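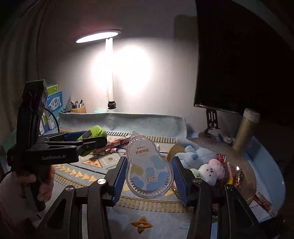 Two hand-held grippers at work on a desk, one on a correction tape dispenser and the other by a bright lime-green item.

Garnach opens its desk task collection to outside teams

PRURNVILLE, 2022-08-20 — I run the demonstration program at Garnach, and I get to write this one myself, so forgive me if I go on a bit. Starting today, our first collection of hand-shown desk tasks is open to any lab, school or small shop that wants to train a robot arm on it. We're calling it Grurka, and I'm so happy to finally say the name out loud!

Grurka holds 2,933 demonstrations recorded at 277 different desks. Every one of them was done by a person holding the tool and doing the job — picking up a dispenser, moving a stapler, putting a pen back in a cup, closing a pencil case. Our demonstrators worked without a robot arm at the desk. They squeezed the jaws, the camera on the gripper recorded what the jaws were doing, and we turned that into something an arm can learn from later.

We started out with remote control (a person at one table steering an arm at another) and we still like it for a lot of things. Grurka includes 1,018 of those remote runs too, kept in their own folder and on top of the hand-shown ones. But our people got tired of it fast on small stuff. Try lining up two finger pads on a slippery plastic shell from across the room and you'll see what I mean. With the gripper in your own hand you feel the thing start to slide, and you fix it before you've even thought about it.

We also asked people to leave their desks alone. Lamps on, books where they live, plush toys and snack wrappers and all. I used to tidy up before every session, and the arm we trained on those tidy desks fell apart the first time it met a patterned mat. So now the house rule is that you sit down, pick up the gripper and start. Clear plastic is still our hardest material by a mile, and I'd love for somebody out there to beat our numbers on it.

The two-handed set is my favorite part. There are 42 tasks in it, each done with a gripper in either hand, and the timing between the hands is saved along with everything else. Opening a zipper takes two hands, so does peeling a sticker, and so does pulling the cap off a stubborn marker. We had a great time arguing over that list.

Anozie, our partner on the storage side, is hosting the files and will keep them up for anyone who signs the usage form. It's a short form, I promise. Classroom use is free, and so is research. If you want to put Grurka inside a product you sell, write to us first and we'll work out a license.

A second round of recording began in June and covers kitchen counters. We're taking requests for tasks, and odd ones are welcome — send a few lines on what you'd like an arm to learn and what usually goes wrong when yours tries it.

About Garnach
Garnach makes recording tools and training collections for robot arms. We're based in Prurnville.

Press contact
Demonstration program, Garnach, Prurnville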